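Nustbridge Matte Black Spray, 2 cans

I was doubtful from the start. The can promises a finish that "never shows a mark," and I've painted enough shelf brackets to know better. It went on evenly, I'll give it that, and the smell was gone by morning.
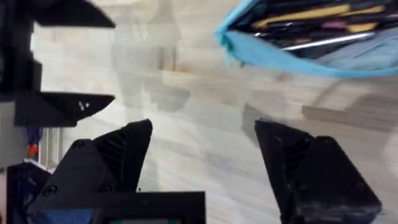 Dust is my real complaint. Matte black of any brand is a magnet for it, and my brackets looked gray inside a week. The black piece on the right has the same light specks and scuffs I keep wiping off mine. Satin hides them better.

Coverage was fair. I still wouldn't pay extra for the label's promise. Two stars out of 4.

Lamduan Yensuk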